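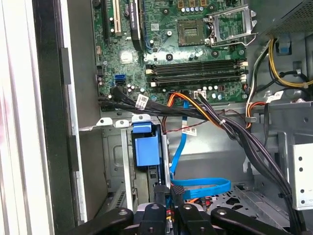
Good Practice for Robot-Assisted Desktop Disassembly

Applies to: all cells at the Mostgate site where a robot arm works inside an open computer case
Issued: 24 June 2021
Approved by: Edmund Pawłowska

Purpose

This guide sets out how a desktop computer is to be prepared, positioned and worked on when a robot arm removes or handles parts inside the case. It covers drives, cables, memory and expansion cards. It does not cover monitors, laptops or any unit with a damaged power supply, which must be sent to the manual bench at Grutcombe.

Operators must have completed the cell induction before following these steps. Visitors may observe from outside the marked floor line.

Before the unit enters the cell

1. Disconnect the unit from the mains and remove the power cord completely. Switching the unit off at the rear does not meet this requirement.
2. Hold the front power button in for ten seconds, then wait two minutes.
3. Remove the side panel and store it on the rack. Panels must not be leaned against the table legs.
4. Record the asset number and the condition of the case on the job sheet.
5. Look for loose screws inside the chassis and take them out with the magnetic pick-up. Keep the pick-up away from drives.

Do not open the power supply housing under any circumstances.

Positioning the case

Lay the tower on its side with the interior facing up. The case must sit fully on the table, and it must not move when pushed lightly by hand at each corner. If it moves, fit the side stops before continuing.

Place the drive fixture beside the case, within reach of the arm. Only one drive may be in the fixture at a time. Clear the table of tools, cups, packaging and personal items. Items kept on the rear bench are permitted as long as they are outside the programmed path of the arm.

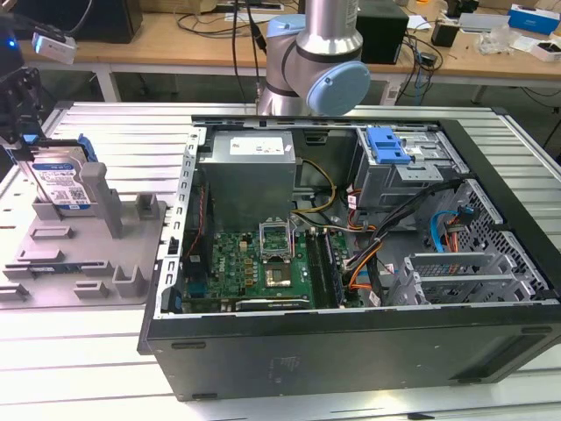
Tower on its side with the drive fixture to the left. The drive is held upright in its blue caddy.

Cables

Cables are the most common cause of stopped jobs. Before the first run, the operator must trace each cable that crosses the drive cage and decide whether it is to be left in place, moved aside or unplugged.

Flat data cables should be moved by the connector body. Pulling on the cable itself is not allowed, whether by hand or by gripper. Existing cable ties are to be left on unless the job sheet says to cut them. If a loop of cable stands higher than the edge of the case, press it down or secure it with a reusable strap.

Setting speed and force

Use the settings below for work inside a case. They are site limits and may be lowered by the operator at any time. Only the cell lead may raise them, and only for moves made fully outside the case.

Travel outside the case: 700 mm per second
Travel inside the case: 50 mm per second
Approach height above the case edge before slowing: 800 mm

Where a part does not release on the first attempt, one more attempt is allowed, making 2 in total. After that, stop the job and remove the part by hand with the arm parked.

Working by hand near the arm

Some tasks need a person and the arm at the same case. These are classed as shared tasks and require a written entry in the cell log before work begins.

During a shared task:

Keep the enabling switch with a second trained person, who must have a clear view of both the gripper and the hands of the operator.
Agree on the spoken words for "stop" and "clear" before starting.
Approach from the side of the case. Do not reach across or beneath the gripper.
Do not place fingers between the links of the gripper, including when it is still.
Secure loose sleeves, lanyards and jewelry.
Put down small parts in the parts tray before the arm is given a new command.

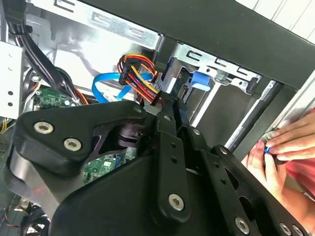 Mostgate Department of Automation Safety and Standards

Questions about shared tasks should be put to the department before the job is scheduled. A request made on the day will normally be refused. Delia Manole keeps the list of people trained to hold the enabling switch, and the list is posted at the entrance to each cell.

Inspecting the board and sockets

When a processor has already been taken out, the socket contacts are exposed and easily bent. The gripper must not pass directly over an open socket at less than the approach height unless the job calls for it. If the board is to be reused, fit a socket cover from the Hamilau kit as soon as the processor has been removed. Memory slots may be left empty, but the latches should be checked for cracks and the result noted on the job sheet.

Wrist camera views are to be checked at the start of each shift. The operator should be able to make out the slots, the cable connectors and the edge of the drive cage without adjusting the lights. If any of these is unclear, clean the lens with a dry cloth and check again.

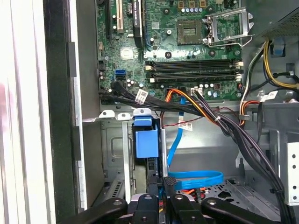
Narendra Ahuja asked during the review period that the socket rule be applied to scrap boards as well, on the grounds that operators should not have to remember which kind of unit they are handling. The department has accepted this in part. The approach height now applies to every board. The socket cover remains a requirement for reusable boards only.

Ending the job

1. Return the arm to its parked position and confirm that the gripper is empty.
2. Place removed drives in the locked bin. Drives may not be left in the fixture between shifts.
3. Count the screws in the parts tray against the job sheet.
4. Release the side stops and lift the case with both hands. Cases with a fitted power supply are heavier at one end.
5. Sign the job sheet and the cell log.

Reporting

Any contact between the arm and a person must be reported to Roland Cropper at once, even where there is no injury. Contact with the case or a cable that was not part of the programmed move is to be entered in the cell log by the end of the shift.

The next review of this guide is due in December. Proposed changes should quote the section heading and be sent in writing to the department.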